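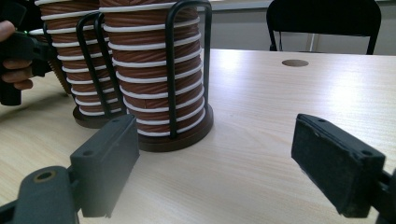
4.2 Segmenting the nested stack

Figure 3. View from one hand-held gripper with both cup stacks on the table. The rims are the thin white bands; the wire loops of the holder run up the outside of each stack.

I'll admit that when we started on Parnow I thought perception would be the boring part. Cups are round, the table is flat, and the base is a nice dark disc that any half-decent segmenter will find. Then Kasun ran our stock instance model (the one from Section 3.1, no changes) on the cup recordings and it came back with one object per stack. One! A tall striped thing. From the model's point of view that's a perfectly fair answer, but it isn't much use to a planner that wants to take the top cup and leave the rest where they are.

So we stopped asking for instances and started asking for rims. Each rim in a stack like the ones in Figure 3 shows up as a pale band between two darker ones, and if you take a strip of pixels up the axis of the stack you get a signal that is close to periodic. The rim detector is really just three small pieces glued together. We fit the stack axis from the base disc and the two outer silhouette edges, we resample the image along that axis, and we look for peaks in the brightness profile. Rezaul wrote the first version in an afternoon, and apart from the peak threshold it is still the version we run.

The nice thing about the profile is that the spacing between peaks gives us scale for free. Cup pitch is a constant we measure once per cup type and keep in the object file, so the apparent spacing tells the tracker how far away the stack is, and we can check that against the wrist pose. When the two disagree by more than one pitch we throw the frame out. I was worried this would be too strict. Out of 1,608 frames in the validation split, it threw out 157, and when Clodagh went through those by hand she agreed with most of the rejections (she has since asked me never to give her that job again).

Two things break the profile, and both of them can be seen in Figure 3. The first is the wire. A loop that passes over the axis strip paints a dark vertical line right through our peaks, and because the loops are narrow and the stack is curved, a small change in wrist angle moves that line a long way. Our fix is to sample five parallel strips instead of one and take the median. It's crude and it works well enough that I stopped looking for something smarter. Gunvor tried a learned inpainting step on the wires in August and the results were prettier, but the peak positions hardly moved, so we left it out of the released code.

The second is overlap. The rear stack is partly hidden by the front one, and the two have the same color and the same stripes. If the axis fit is sloppy, a strip can start on one stack and wander onto the other, and the profile happily carries on as if nothing had happened — the peaks just change spacing partway up. We catch this with a change-point test on the spacing. It's the least elegant line in the whole module and I have grown fond of it.

4.3 Keeping track of the top when the top is out of view

There's a bigger problem hiding in that same viewpoint. With the fingers down near the base, both stacks run off the top of the image, so the one cup we care about is the one cup the wrist camera can't see. A policy that only looks at the current frame has no way to know how tall the stack is. Our first planner guessed, and it guessed tall, every time.

What we do now is keep a very small memory. Whenever the top rim is visible, the tracker stores its height above the base along with a confidence that decays over time. When it goes out of view, the stored height is carried forward using the wrist pose. The planner (we call it Usska, after the older code base it grew out of) reads the stored height and plans an approach from above. If the confidence has dropped too low, it asks for a look first, meaning a short upward motion with the fingers held open until the rim comes back into the image. We tried adding the look motion to every plan and it made everything slow, so it is only triggered on demand.

The decay constant turned out to matter more than I expected. Too short, and the arm spends its life looking up and down like it's lost its keys. Too long, and it trusts a height from before the other hand came in and took a cup. We settled on a window of 14 frames before the confidence starts to fall, plus a hard reset whenever anything crosses the region above the last known rim. The hard reset is the part I'd keep if I had to throw away everything else.

4.4 The other hand

We record with two hand-held grippers, and either one can end up in the other's view. At the left of Figure 3 the second one is overlapping the rear stack. Early on, the silhouette fit treated a dark gripper body as part of whatever stack it was in front of, and the fitted axis would lean over to meet it. Tamás fixed this by projecting a simple capsule model of the second gripper into the image using its tracked pose, and masking anything inside it before the axis fit. The mask is padded to cover the fingers of the person holding it too, so it's generous, and on a bad frame it can swallow a good part of a stack. In that case we keep the last axis and wait.

The mask relies on both poses being in the same map, and our alignment is only good to a few millimeters on a bright, shiny tabletop. Glare moves when you move, and the visual tracker sometimes picks up features on its edges. We reject features in saturated regions, with a cap of up to 200 rejected features per frame so that the tracker doesn't starve. Raising the cap gave us drift, lowering it gave us jumps, and I don't have a better story than that. The Zultdale recordings, which were made under softer light, didn't need the cap at all, and we report them separately in Section 5.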